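Seven rules for folding a top

11 January 2018

I have now read the Praltix guide to good practice in hand-held demonstration twice, once on a train and once with a pencil, and I liked it less with the pencil. It has seven rules. Four of them are sensible, one is a repeat of another in different words, and two I would cross out if anyone let me.

For those who don't follow this stuff: the people doing the collecting carry a gripper in each hand, do a household job with them, and the recordings go off to train an arm that will never have been in anyone's bedroom. The guide is meant to make sure that what one person does in one house can be used alongside what another does somewhere else. Fair enough. I have no quarrel with the aim.

My quarrel starts at rule 1, "Use a neutral setting." Neutral according to whom? The authors seem to picture a grey table under even light. People fold their clothes on the bed, on top of whatever quilt happens to be there, with daylight blasting in from one side. If the finished robot is supposed to cope with that, I can't see what is gained by tidying it all away beforehand. 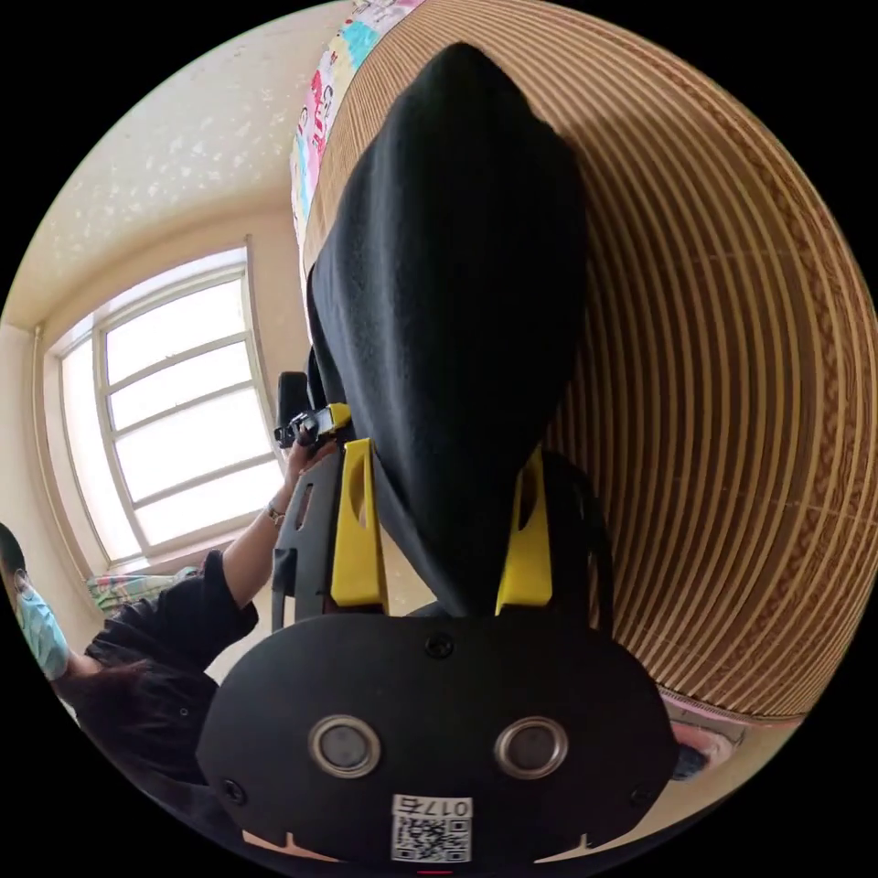 Black fabric in the yellow fingers, with the window bright to the left.

Dark cloth is the other thing the guide is shy of. There is a line in the appendix advising "garments of clear contrast". I know why it's in there. Black on black folds are miserable to make out, and the grippers are black as well, so half the time you are guessing where the edge of the cloth has gone. But go and look in your own drawers. Mine are mostly black and navy. A rule that quietly removes the hard half of the washing pile is going to give us very good results on paper and a machine that sulks at a T-shirt.

Leszek Cieślak, who worked on the first draft, wrote me a long and patient email about this. His view is that you start easy and widen later. I'd believe it more readily if I had ever seen the "later" part get paid for. Bodolix promised to widen theirs last March and the contrast line is still in their version, word for word.

Rule 3 says the fingers should be empty and in full view before each attempt begins. That one I'd keep. It costs a second or so and gives whoever cuts up the recordings a clean place to start.

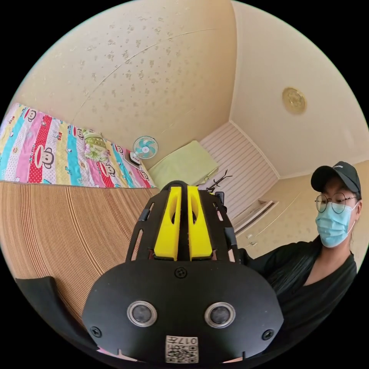 The 500 problem

Rule 5 is the one that makes me cross. It asks for 500 accepted attempts per task before a set can be called complete. Why 500? There's no reference and no working. I asked Denise Tunstall, who has sat through more of these meetings than I have, and she thinks it was picked in a hurry so that the page could go to print.

A round number like that does odd things to people. Ismail's team stopped at 417 good ones on a folding task and were told the set was incomplete, so they went back and did the rest in one go, same bed, same top, same sleeve first every time. I've seen the result. The last stretch adds next to nothing. They'd have been far better off moving to another room and doing a handful badly. 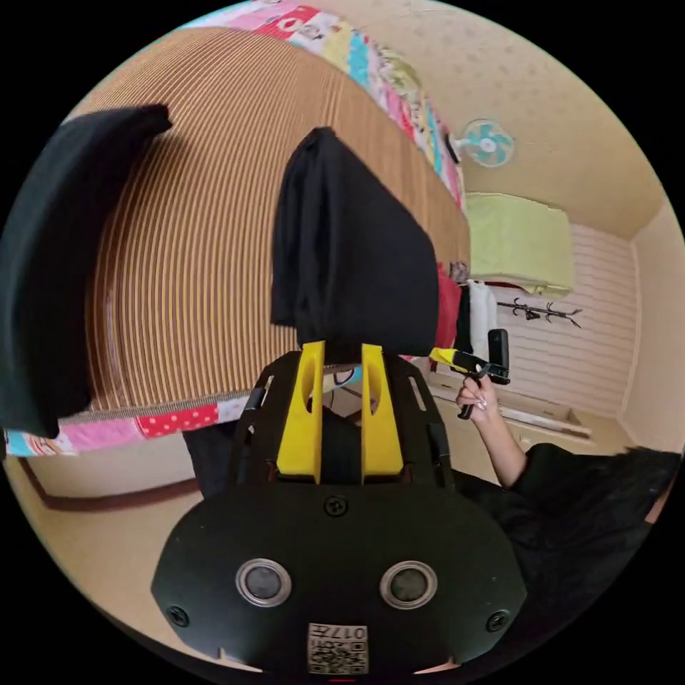 And doing things badly is worth something - a dropped corner, a second try at a hem, one hand waiting for the other. Rule 6 would have you throw all of it out. "Attempts containing hesitation should be discarded", it says, and I have underlined that so hard the pencil went through. Hesitation is most of what handling cloth consists of. Watch anybody deal with a fitted sheet.

The software follows the rule to the letter, of course. Brutis, the checking tool that comes with the guide, rejects any recording where the gripper stays still for longer than 2 seconds. So people learn to keep wobbling. You end up with wrists that never rest, which is a habit I wouldn't wish on a person, let alone a robot that copies what it's given.

What I would rather see is duller. Write down what the task was, what kind of cloth, which hand led and whether it ended up folded. Keep the failures and label them as failures. Say how many different rooms and how many different people. Then let whoever uses the set decide what to leave out.

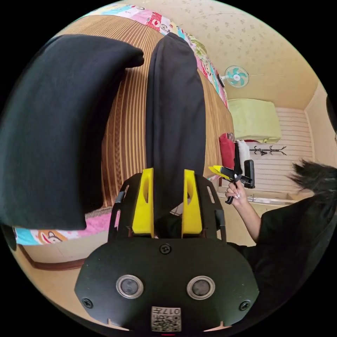

Should a small group follow the guide at all, then?

I'd follow rules 2, 3, 4 and 7, and put a note with the recordings saying which ones you skipped and why. Rule 1 can be ignored in any real home. Turn Brutis off, or at least keep a copy of everything it rejects.

Denise tells me a revised version is being passed round. I've asked for a copy and will put my notes up when it comes, assuming the contrast line is still in it, and I expect it will be.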